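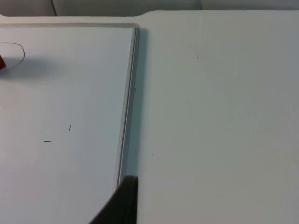

September, workshop notebook, table three (the white one)

Started 9.40, after coffee, which for once was where we left it.

Purpose of today, copied from Henrike's note on the door: decide whether the white table can be the drawing station for the Kiststead open afternoon, and stop talking about it. We have been talking about it since before the summer. The alternative is the long bench by the sink, which has the advantage of being long and the disadvantage of being by the sink.

Table first. I wiped it down with the blue stuff and then again with plain water, as the blue stuff leaves a film that takes marker beautifully and then keeps it. There are still a few tiny dark specks on the top. I went at one with a thumbnail and won, went at the next and lost, and have decided that the remainder are structural. Blažena says they are old marker. I say the table has freckles. We have agreed to write down both.

The curved notch in the back edge continues to divide the department. I think it was meant for a monitor stand, or possibly a person with a very small stomach. Either way, anything round put down near it will find it. We have lost two pen lids and a good rubber that way, and the rubber has not been seen again. Note for the afternoon: pens live at the front.

The cable behind the table is still there. I followed it as far as I could without moving furniture and gave up when my sleeve got involved. Leave it alone until Henrike has looked. She has views on cables.

Height is 90 cm at the front left leg and I didn't bother with the others. Small children will need the step. Tall parents will need to sit, and will not.

Board

The whiteboard is the one with the narrow raised rim and rounded corners. I like the rim. It stops the marker going over the edge onto the table, at least for people who intended to stop. Blažena doesn't like it, as the cloth rides up over it and leaves a line of grey crumbs along the inside. She is right about the crumbs. An old toothbrush gets them out. I've put one in the drawer with a label on it, before somebody uses it for the obvious.

Pens. We have the Marinho ones (fine tip, black) and a box of Vomus (thick, every colour, all of which turn out brown after a week). For circles and anything with a shape to it, use the fine black. The Vomus are for people who want to press hard and feel something.

Wiping: dry cloth first, then damp. If you go in with the damp one you get a soft grey weather system over the whole board and it takes 12 wipes to clear. I counted because I was cross.

The circle task

This is the opening activity. Draw one circle, one stroke, no template, no going back over it. I wanted something that nobody could be good at, so that the people who think they can't draw would feel at home and the people who think they can would be quiet for a minute. The rules took longer to agree than the pens did.

What counts as a circle: one line, and the inside stays empty. It doesn't have to be round. Blažena wanted it to close, with a proper join. I argued that a small gap is a matter of character. The one on the board at present bulges on the left, sits flat at the bottom as if it had been put down on something, and stops just short of meeting itself at the top. I would pass it. Blažena would send it back. Henrike asked what marks we were giving and we had to admit there were none, at which point she left us to it.

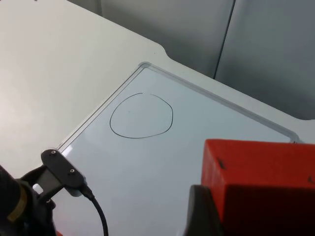
Trials and grumbles

Glare is the main complaint. The board picks up soft reflections, and from the wrong stool you draw half your line into one and have to trust it. Turning the board a little helps, then it annoys you for being crooked. Leave it crooked.

Left-handers: Blažena is one and her cuff took out most of a perfectly decent oval on the way past. Sleeves up, put it on the sign.

We allowed 40 seconds a person at first. Far too long. People draw in three and spend the rest apologising. Make it ten and let them have a second go.

Still to do

Step from the store.
Sign (sleeves, one stroke, pens at the front). Not in Flurby's handwriting font, please, it looks like a ransom note from a nursery.
Cloths, dry and damp, and something to tell them apart once both are damp.
Ask Henrike about the cable.
Find the rubber.

Stopped 12.15. Table three it is, unless someone reopens the matter of the sink.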